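Puldale swap table is back this April
March 13, 2021

Good news for anybody in Puldale with a closet they're scared to open: the swap table is coming back! I stopped by the old Rolville hardware store this morning to see how the sorting is going, and I ended up staying for 2 hours (and going home with a teapot, so there goes my plan to own less stuff).

Esperanza Sarmiento is running it again, and she says 215 households have already signed up to drop things off. Kitchen things and toys seem to be most of it so far. Everything goes into metal bins first, all mixed together, and then gets sorted onto the long tables by the front windows. I got to go through one myself and it's more fun than it sounds, you never know if you'll get a cup or a dinosaur.

The rules are the same as last time. Bring clean stuff, nothing with a cord, and no more than two boxes per family. Books go to the Doseck Street library instead, they have their own sale. Drop-off is at the side door on Turunen Avenue, weekdays after four, and please ring the bell!

You don't have to bring anything to take something home, by the way. A lot of people asked me that last year. Esperanza would also love a couple more folks for the sorting, mornings especially, and there's coffee.

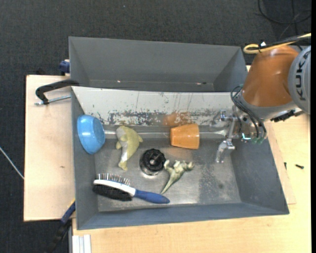
I'm going back next week with my own two boxes, and I'm keeping the teapot.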